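Trillville Bedding Notes
README, December 2023
Kept by Shiuli Marikar

What this is

Written notes on 300 beds as people leave them during the day, with whatever has been put down on top. The sheet has 2903 rows, one per item. Most of the beds are rectangular. A few are round, and those gave us the most trouble.

What I don't trust

The "made / unmade" column. Two of us filled it in and we disagreed constantly. A flat blanket with a quilt shoved to one side is what, exactly? I left both answers in. Anyone who averages them gets a number that means very little.

The "belongs here" column is worse. It came over from the older Dimora sheet, and it assumes a bed should hold bedding and nothing else. People put trays, snacks and hair ties on beds all day long. I would drop it.

Item names

Plain words only: scrunchie, tray, towel, snack cake, quilt. "Toy" is used too freely, and I haven't fixed it. Small fruit goes down as "orange fruit" unless the person was sure.

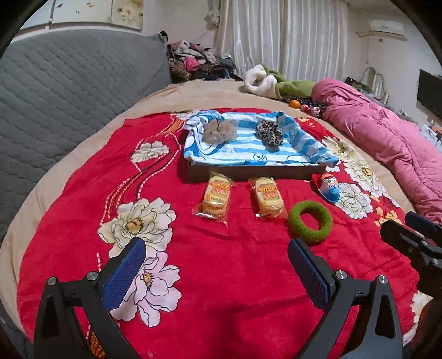

Does a towel lining a tray get its own row?
It gets one, with "tray" in the "resting on" column. The first 14 sheets were done before we settled that, so their towels are missing.

Known gaps

19 rows have no color. Patterned blankets are listed by background color alone, so a red one with peonies just says red.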